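**Thursday, bench 2**

Third day of timing runs on the Punwood build. Same machine as before: the six-core Vostumex box, 32 GB, the card with the fan that ticks. Driver left alone this time, having learned my lesson on Monday's numbers, which I've crossed out.

Settings screen still offers Low, Medium, High and "Denthorpe". Asked upstairs what Denthorpe does. It's the name of the test level someone was using when they added the menu entry. It turns off fog and doubles the shadow map, for reasons now lost.

## Frame rates, 1440p, vsync off

- Low: 186 average, dips when the autosave fires
- Medium: 127, nice and flat
- High: 38, and the fan stops ticking and starts to whine
- Denthorpe: crashed twice, then ran better than High

The drop from Medium to High is silly. Turned things off one by one until it went away, and it's reflections again. They get redrawn for every window in the street, including the ones facing the other way. Roxana Echeverri says this was fixed in March. It may well have been, on a branch.

Memory climbs slowly on all presets, up to 900 MB over a lunch break with the game sat on the pause menu. Impressive, for a menu.

## Loading

Cold start is fine from the SSD. From the old spinning disk I made tea, drank it, and got back in time for the logo. The minimum spec still says a hard drive is OK. I'd like whoever wrote that to come and sit here.

Sarıgül patch (the texture streaming one) helps with the second load but not the first. Left it in. Needs a proper run with the cache cleared – I forgot on two of mine, so those don't count.
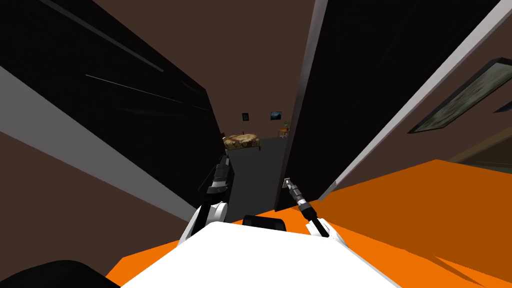

## Next

- Cap reflections at half size, rerun High
- Ask Roxana which branch
- Rename Denthorpe, or own up to it in the manual
- Leave the pause menu on overnight with the memory log going
- New fan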